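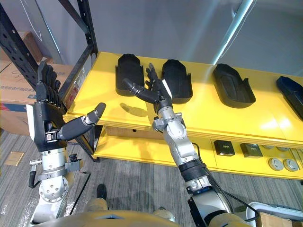 Shelf update, because a couple of you asked! I went with yellow for the parts shelving in the end and I'm so glad I did. Black trays on grey shelving were driving me up the wall, you could never tell where one stopped.

---

Trays live up top, little boxes and the round grey bits go on the shelf below. Colour does half the work.

---

Still on the list: flatten the cardboard by the black rack, and order labels from Tritatby (11 days' shipping to Sidport, ugh).

---

Anyone got a favourite label maker?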